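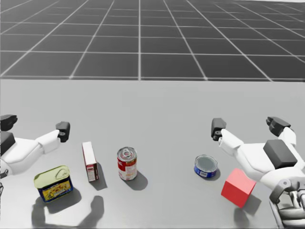 Mesel Two-Arm Tabletop Workcell - Simulation Package

Print this page | E-mail this page

The Mesel package lets a shop or lab test pantry and bench chores on two simulated arms before buying hardware. Typical jobs are sorting cans, clearing a table and packing mixed groceries into a tote. Both arms use two-finger grippers and share one flat work surface.

What it can do now: single rigid items, well spaced, on a level surface. In Brimham's June build, upright cans and plain blocks were picked on the first try in over 900 of the logged runs. Narrow boxes standing on edge tip more often and need a slower approach.

What it can't do yet: bags, cloth, open containers, or anything that must be held by one arm and opened by the other. Pull tabs are modeled as shape only and do not open. Buyers planning for kitchen work should treat the package as a planning tool - results do not carry over to real arms without tuning.

Supplied with: 9 task scripts, 500 starting layouts, and a scene editor for object position and lighting. Ezeani gripper profiles are sold separately. Hundico controller export is planned for July.

License: one seat, 7 months of updates. Part list and prices last revised Jun 1, 2023.

This site uses cookies to remember your settings. Accept | Manage cookies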